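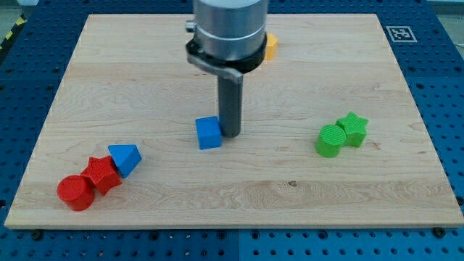

## Block pushing data: weekly meeting, Friday

Present: Brenda Escobar (chair), Nicanor Jara, Szymon Gajewski (notes)
Apologies: Hubert Kuster

**1. Collection so far**

Nicanor reported 1725 episodes saved against the target of 2000. Of these, 84 were thrown out at review, mostly where the operator stopped before the block reached its place. Brenda asked that rejected episodes be kept in a separate folder and not deleted.

**2. Instructions**

Too many instructions are of the kind "push the blue cube to the red star". Szymon wants more that name a group, such as "move the blue cube between the two green blocks". Agreed. Nicanor to write a new list by Tuesday.

**3. Resets**

Operators have been leaving the blocks where the last episode ended. Starts like the green cylinder and green star side by side are fine to keep, but the board should be shuffled by hand every ten episodes.

**4. Training run**

The Wokdale office has the first 600 episodes. The policy pushes well in open space and loses blocks near the edge of the board. More edge starts needed.

**5. Any other business**

Spare rod tip still on order. Hubert to chase.

Next meeting: same time, Pramstead room.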